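Hastbridge Disassembly Study - Set-up Guide
Section 4: Getting the Tower Ready for Wrist Camera Runs

I wrote this section after our second round of trials, so it covers the memory and drive tasks only.

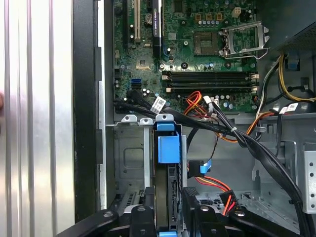
4.1 Before you start

1. Unplug the tower, lay it on its side and take the cover off. Hold the power button in for a few seconds.

2. Check that the processor socket is bare and all the memory slots are empty. If you find a stick in there, pull it and flip the clips back out.

3. Leave the cables alone! I know it's tempting to tidy them, but the whole point of our method is that the policy learns to work around a messy bundle. Our first model trained on neat cases and fell apart the moment a cable crossed the drive bay.

Caution: Keep your fingers off the gold contacts in the socket. One bent contact and that board is out of the study.

4.2 Setting the start pose

4. Open Susteo and load the pose called Sönmez. Bring the wrist down slowly until you can see both fingertips at the bottom of the view, with the drive cage between them and the board.

5. Press Allow on the pendant. The arm won't move until you do, and it will ask again after every stop.

6. Jog the open gripper toward the red power cables below the drive connector - stop short of touching them.

Note: If the blue drive handle is out of view, you're too far over. Back off and try again.

4.3 Recording

7. Record 800 frames per attempt. Shorter clips get thrown out by the loader, and it won't warn you.

8. Swap to a different tower after 27 attempts. We have 2,508 attempts logged so far, and the early ones lean way too hard on a single case. The model got great at that one and pretty bad at everything else, so please do swap.

9. Save, then type in which part you were going for. I still forget this one.

Go on to Section 5 for gripper force settings.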